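Walking Guides / Setting Up Your Route Book
Reading time: 2 min

Section 4. Preparing the book before a pilgrimage day

Please read section 3 first. The Sokora route book has 96 pages and follows the old way from Luvthorpe to the holy well at Åberg.

1. Open the book at the folded map and find the starting stone. It has the number 23.

2. Write your intention on the blank page opposite. One sentence is enough. Ulla Amundsen, who wrote the meditations, advises to use pencil, so that the words may change on the way.

3. Mark the places where you will keep silence. The longest silence is between the yew and the chapel ruin, 40 minutes at a slow walk.

4. Choose one reading for each stop. Poems are at the back, under the name of the stop.

Note: The Gundesari chant is printed in two versions. Beginners should take the short one.

5. Put the ribbon at your first reading and close the book. Do not open it again until you stand at the stone.

Caution: The well path is steep after the second gate. Do not read while walking there.

Caution: Some stones stand on grazing land. Do not leave candles, coins or cloth.

6. In the evening, write down what you remember before you look at the printed meditation. If you walk in February, do this step indoors.

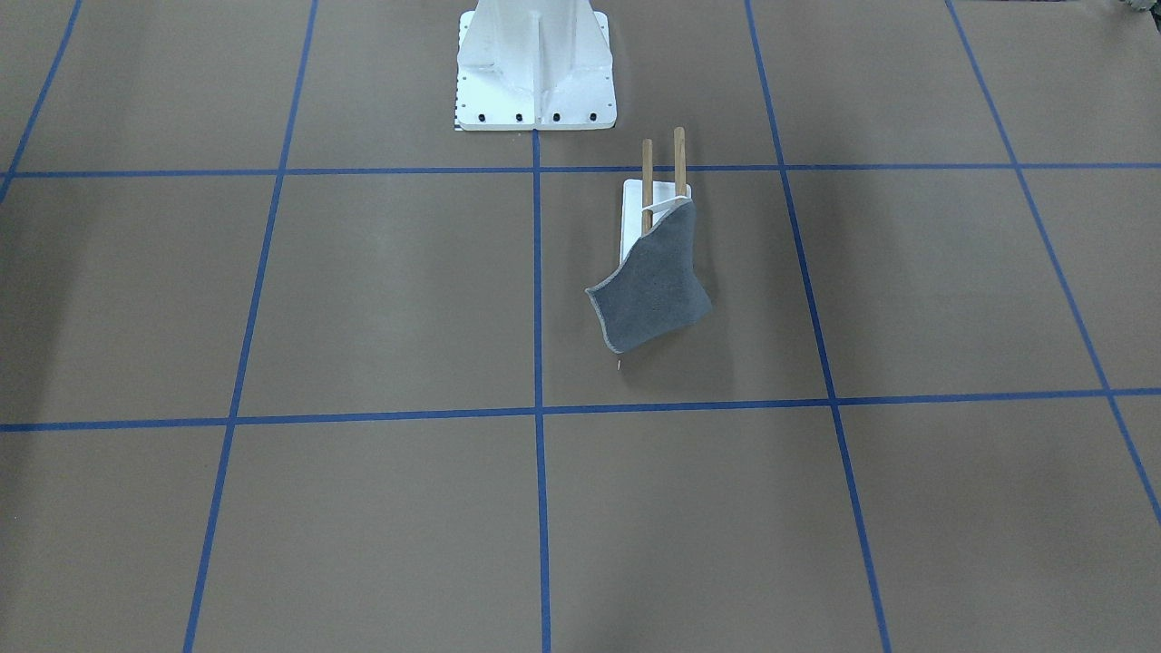
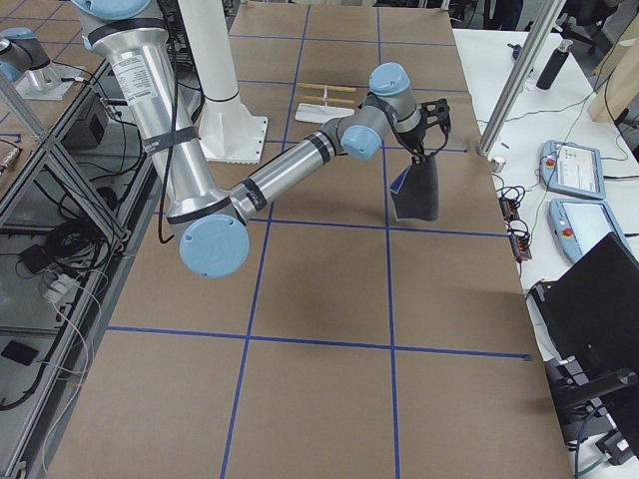

Brown paper surface with blue tape grid, two views.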